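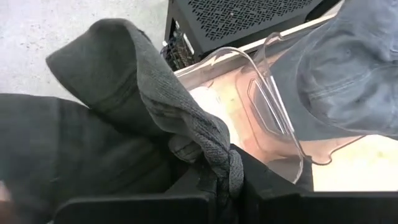
*Gray knit in the fingers, denim still waiting on the board.*

**Equipment planning, Thursday, 3 p.m.**

Okay, I'm on notes again, so forgive the typing. We had a full table except for Simon, who was on a call with Jastdale until the second item and caught up fast.

**Second arm.** Dénes Nyitrai wants it ordered before June and he came ready to fight for it! His point is that one arm can't get through the garment work and the tray work in the same week, and I have to say I agree (I've been saying it since the winter). Nulano's quote is good until the end of the month. We talked over leasing for a while, but the lease doesn't include service, so that cooled everybody off pretty quickly. Agreed to buy. Dénes sends the order form to me and I'll get it signed.

**Fingers.** This one ran long. The wide flat finger stays. Dénes would like softer pads to try on knits, and Manano sells them in sets for $569. Simon thought that was steep, and so did I, but we're not going to mold our own again after last time. We'll buy 2 sets now and look at a third once we've got some hours on them.

**Clothes and other bits.** I asked for $400 to restock the garment bin, mostly sweaters and jeans. Approved, no argument, lovely. More clear trays came up too, and Dénes would like a few with different molded shapes. That comes out of the same $400 unless somebody finds me another budget line!

**Computer.** Put off. Simon wants to price a new one properly and doesn't want us guessing.

**To do**

- Dénes: order form for the arm, list of tray shapes
- Simon: computer prices, ask Jastdale if they still deliver to the side door
- Me: signature, 2 pad sets from Manano, clothes shopping

We stopped at 4:10. Same room next time, and I'll bring the good coffee.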